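Bradmont firm says stair storage will end kids' room clutter. We'll see

BRADMONT – Retilska, the furniture maker, began taking orders in October for a loft bed with cubbies built into the stairs, and it is making a large promise along with it. The company says the unit clears "100 percent" of the mess from a small bedroom.

That depends on what counts as mess. Staircase cubbies do fine with folded jeans, and few parents would argue.

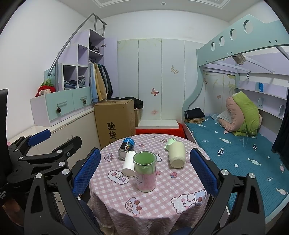 Cups are another matter. Paper ones tip over on the play table and stay there, and no staircase has yet picked one up. Retilska's brochure, which runs to 1,000 words on "calm spaces," has none on tables.

The company bases its claim on a survey of 400 households. It would not say who was asked or what the questions were. Ebise Woldegiorgis, a Bradmont mother of two, has priced the unit at $2,029 and is not sold.

"The clothes were never my problem," she said. "It's the snack stuff. It all lands on the one flat thing in the room."

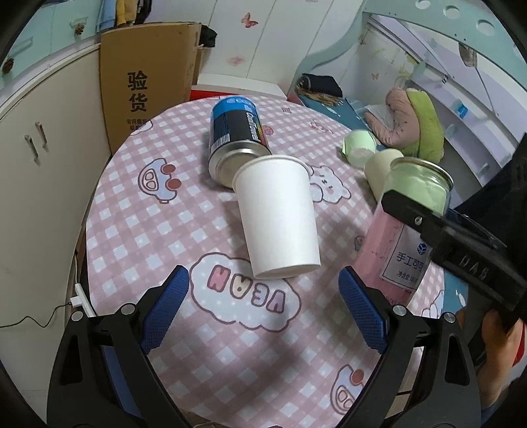
Woldegiorgis said she would spend the money on a lidded bin and keep the rest. Retilska said a matching table organizer is planned but gave no price or release date.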